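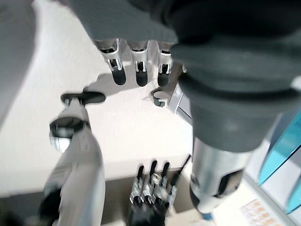
Notebook, March. Open day at Mulldale, second session.

I am writing this the same evening so that I don't lose the details. Eirlys asked for notes that a person who was absent can follow, so I will try to be complete and not only write for myself.

We began at 9:40 with the robot already standing at the medicine cart. Wing-yan ran the operator station and Subbarao stayed near the cables and the stop button. I did the talking. The first group of visitors came from the nursing school at Eltcombe and the second from Vurotgate, mostly people who buy equipment for clinics. The two groups ask very different things. The nurses want to know what happens when it drops something. The Vurotgate people want to know the price, and I am not allowed to say anything on that.

Programme was the same for both groups:

1. Hands only, slow opening and closing, with explanation of the joints.
2. Drawer work at the cart.
3. Questions, and visitors may come near when the arms are parked.

Part 1 went longer than planned. Visitors like to look at the fingers from close and they ask why the fingertips are dark when the rest is metal. I answered that the tip is the part which must grip, so it has a different surface. Siu-ming says I should bring a spare fingertip next time and pass it through the group. I agree with this.

For part 2 we used the top drawer. I had asked for few things in it, well spread, because last month we filled it like a real ward drawer and the visitors could not see which item the robot was going for. Uzma chose the items. She wanted different shapes, not only boxes, so there is also a little round container in yellow and a small white round thing beside it.

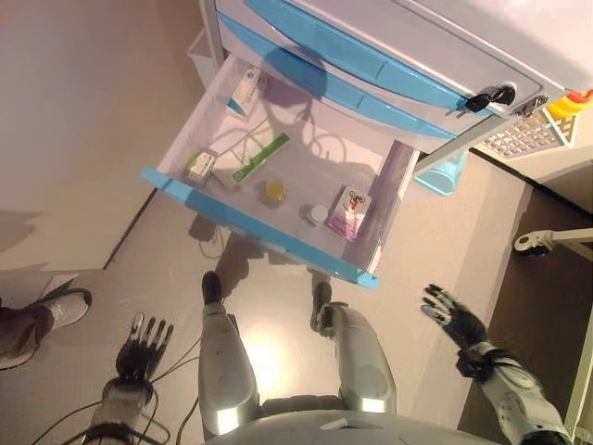

The instruction to everybody is that the drawer comes out to its full length before any hand goes inside. When it is half open the hand comes in at a bad angle and the knuckles touch the front panel above. We learned this in the practice and I have put it on the checklist in capital letters.

Some things to remember about the cart:

- Keys stay in the lock during the demo. A visitor asked if the robot can turn the key. Not at present.
- The wheels must be braked on all corners. In the practice the cart walked backwards a little with each push.
- The lower drawers stay closed. We have nothing to show there and visitors are curious.

Numbers, for the file. Our log counter stood at 1057 grasps after the last session, this is all demos and practices together since we changed to the Huang gloves. In the first session today Wing-yan had 2 drops, both with the green and white box. It is light and it slides before the fingers have closed. The tall box that stands on its end is easier than I expected, but you must come from the side, otherwise it falls over and then it is a different task.

The shadow question came up again. With the ceiling lights on, the robot puts its own shadow of head and shoulders over the drawer when it looks down. A woman from the nursing school noticed this before I mentioned it, and she said that they have the same trouble with their own heads at night on the ward. I would like to try a lamp from the side. Subbarao is against it, he thinks the shiny parts of the legs and wrists will throw spots of light everywhere, and already there is a strong one on the floor. We will try it once without visitors and see who is right.

Cables: the thin black bundle from the left arm lies in a loop on the floor. Nobody tripped, but people stand close to it. I ask for a floor cover before the next open day. Eirlys, this is for you please.

Part 3 was the best part for me. One older gentleman asked if the operator gets tired. Wing-yan answered that her shoulders do, after 6 rounds she wants to stop. I did not know this and I think we should plan the rounds accordingly, with a change of operator in the middle. Siu-ming is trained for it but has not yet done it with people watching.

To do:
- side lamp test (Subbarao and me)
- floor cover for the cables
- spare fingertip to pass through the group
- try approach from above for the light box
- return the parking badges to room 327

Comments

Uzma M.: I can bring a heavier box of the same size, but then it is cheating a little. Leave the light one in, please.

Siu-ming: Happy to do the second half next time. I would prefer to start with the Eltcombe group, they are kinder.

Eirlys Jarman: Floor cover is ordered. Grey, to match the floor. The badges are for 327, yes, but leave them at the front desk if the door is locked.

Subbarao K.: I am still against the lamp.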